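About Sezer
20 February
By the Sezer workshop 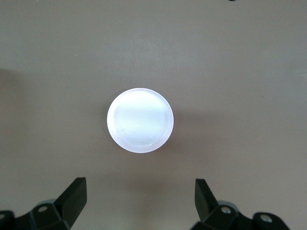
Most companies that sell you a better night's sleep, a cleaner kitchen or a cheaper heating bill begin by telling you how passionate they are. We test those claims for a living, and passion has never shown up in a result. Sezer is a small consumer testing firm. We buy household goods in ordinary shops, use them the way a household would, and write down what happened. A maker's brochure gets the same treatment as a plain white disc on a bare tabletop: it is round, it is white, and anything beyond that needs showing. If the box says a thing lasts twice as long, we want to know twice as long as what.

We started in two rooms above a shop on Tudar Road and now have the whole building, which sounds grander than it is. There are 11 of us. Four do the testing, two do the buying, and the rest write, check and answer letters. We don't have a vision statement. We had one for a month and found that it could have belonged to a bank or a dog groomer, so it went.

How we are paid

You should ask this of anyone who reviews anything. Our money comes from subscribers, who pay 59 pounds a year, and from selling our reports to libraries. We take no advertising and no free samples. Firms do send us things anyway, and we send them back at our own cost, which annoys us. We don't earn a share when you buy something we liked. Plenty of sites will tell you that this sort of share has no effect on their opinions. Perhaps it doesn't. We would like to see their list of products that scored badly and still carry a link.

What we can and can't tell you

Last year we published 126 reports. Some were dull and a few were wrong. Our report on the Zundent denture cleaner said the lid leaked, when we had been closing it the wrong way round. The correction went on the front page, and it is still attached to the report. The instructions were poor, and we said so as well, but the mistake was ours.

We can't tell you how a kettle will behave after ten years. Nor can anyone else who has had it for six weeks, whatever their star rating suggests. Our longest test so far is of the Skuka mop, whose packaging promises 1000 washes. We began last September and are still going. So far the mop head is fine and the handle has been glued once.

We are also doubtful about ourselves. Testers get fond of things. Each report is therefore read by someone who hasn't handled the product, and that person can hold it back. Roughly worded praise is usually what gets cut.

Awards

We don't give any, and we don't enter for any. Most of the badges you see on packets were paid for in one way or another, often through an entry fee, and we would need a good deal of persuading before we started printing our own.

If you think a report is unfair, write to us and say which part. Makers get the same reply time as everybody else.

Comments (3)

mopbucket
Subscribed for two years. Mostly useful, though you are too hard on cheap toasters. Some of us only want toast.

Reader in the north
You say no free samples, but who checks that? I'd like to see the receipts put up next to the reports.

pellw
Agree about the receipts. Also the Zundent instructions are still terrible, I did the lid wrong as well.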